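The Summer I Gave Up My Dryer

My dryer died in July, in the middle of a load of towels, and the repair place in Semmont wanted more to fix it than I paid for my first car. So I bought 45 feet of cotton line from Grano, the hardware store on the corner, and strung it between the porch and the fence. I figured I'd last a week. It has been 22 days and I'm still out there every morning with a mouth full of clothespins!

I grew up with a line (everyone on our street did) and I'd forgotten how much there is to know. Shirts go upside down, pinned at the hem. Jeans go inside out or they fade in stripes. Towels need a good hard snap before you pin them, and even then they come in stiff as a board, and you either learn to like that or you don't. I love it. My kids say it's like drying off with a doormat.

Sheets are the real prize, though. I do them on Saturdays, early, before the heat sets in, and by lunch they smell like something a candle company has been trying to copy for years.

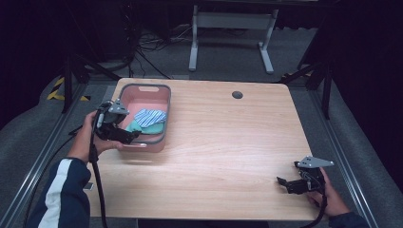
Small cloths, folded and in the basket.

The folding has changed too, which I didn't see coming. With the dryer I'd let a load sit for days and then dig through it for socks. Now I fold right at the line, one piece at a time, and by the last pin I'm done. My neighbor over on Olatunji Street swears by rolling everything, and we've gone a few rounds about it over the fence.

Rain is the catch, of course. We had five wet days in a row and I ended up with underwear on every doorknob in the house. I did look at a new dryer that week, a shiny Zosis with more buttons than my car, and I got as far as measuring the closet. Then the sun came out and I had two loads to hang.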